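Evley Residents' Association
Minutes of the November meeting, back room at the Histska, 7.30pm

Present: Lucie Hawthorne (chair), Rhonda Sandhu (minutes), Mr Wong, Mrs Wong, both from the corner house, plus 6 others, see sheet.
Apologies: the Skistora flats, all of them again.

1. Last minutes
Agreed. One correction – it was the bottom gate that sticks, not the top one. Rhonda to change.

2. Bins
Brown bins still being left on the pavement by the bus stop. Pushchairs going into the road. Lucie rang the council twice, was told to fill in the form, has filled in the form. No answer yet. Mr Wong says the lorry now comes before 7 so people put them out the night before and then go to work. Suggested everyone writes their house number on the lid. Agreed. Rhonda has paint.

3. Parking on the bend
Long discussion. White van there most evenings. Two people want cones, three don't, Lucie pointed out we aren't allowed to put cones on a public road anyway. Letter to go to Highways asking for a double yellow from the postbox to the bend. Mrs Wong to draft, Lucie to sign. Someone asked about the hedge at number 11, which hides the bend completely. Owner was present and will cut it back before Christmas.

4. Money
£284 in the account after paying for the noticeboard glass. Summer fair float still in Lucie's tin, not counted in that. Insurance due in the new year, quote not in yet. Agreed not to spend anything till we know.

5. Noticeboard
New glass is in. Lock stiff. Rule from now on is that cards come down after a month unless somebody asks. Piano lesson cards from the spring to go.

6. Christmas lights
Same tree as last year. Extension lead has gone missing, last seen at the fair. If you have it please bring it back, no questions. Carols at 6pm on the green, mince pies after. Need 2 people for the urn. Mr Wong offered, one more wanted. Song sheets – Rhonda has the old ones but half have got damp, will photcopy more.

7. AOB
Streetlight outside the surgery flickering, Lucie to report it with the number off the post. Dog mess by the allotments, worse since the clocks went back. Sign? Left for next time. Cat found, grey, no coller, ask Mrs Wong.

Closed 9.05pm. Next meeting same room, January, date to go on the board.

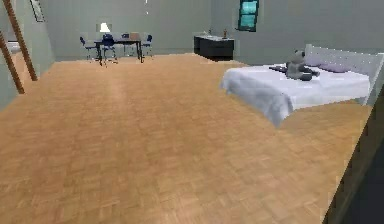
Forgot to put under AOB – jumble for the spring sale can go to Lucie's garage from now on, side door, ring first. No mattresses and no tellies please. Subs can be paid to Rhonda at the carols, or through her letterbox in an envelope with your name on it.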